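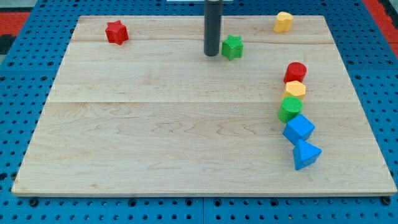 Edge-glued board, also called a glued panel or laminated board, is a flat sheet of solid timber made by joining narrow planks side by side along their long edges. It is used for cutting boards, bench tops, shelving, tray bases and play surfaces. Pale timbers are common where small coloured pieces have to be told apart at a glance, as with red, green and yellow blocks set out on a light tan face. The joints show as thin straight seams running parallel to one another, and the grain usually changes slightly in pattern or colour from one plank to the next.

Construction
Planks are dried, planed square on the edges and laid out dry before gluing. Many makers alternate the direction of the growth rings, so that cupping in one plank is partly offset by its neighbour. Glue is spread along the edges and the panel is clamped flat, normally for about 4 hours, then left overnight before sanding. A sound edge joint in dry timber needs no dowels or biscuits for strength, although these help to keep the faces level during clamping.

Movement
Timber swells and shrinks mostly across the grain. A panel 500 mm wide may change in width by several millimetres between a damp season and a dry one, while its length hardly alters. Battens fixed across the underside should therefore have slotted screw holes. A panel finished on one face only takes up moisture unevenly and tends to cup.

Finish and care
Panels for food use are generally oiled. Those for games, sorting or craft work may be oiled, waxed or varnished, a matt varnish giving less glare under ceiling lights. Marks are wiped off with a damp cloth and the surface dried at once. Soaking can open the seams.

Terms
In the workshop notes of Hilkka Kemppainen, "board" refers to the finished panel and "stave" to each plank within it. The Curkden joinery manual uses "strip" in place of "stave" and keeps "panel" for anything wider than two strips.

See also: Butcher block; Breadboard end; Wood glue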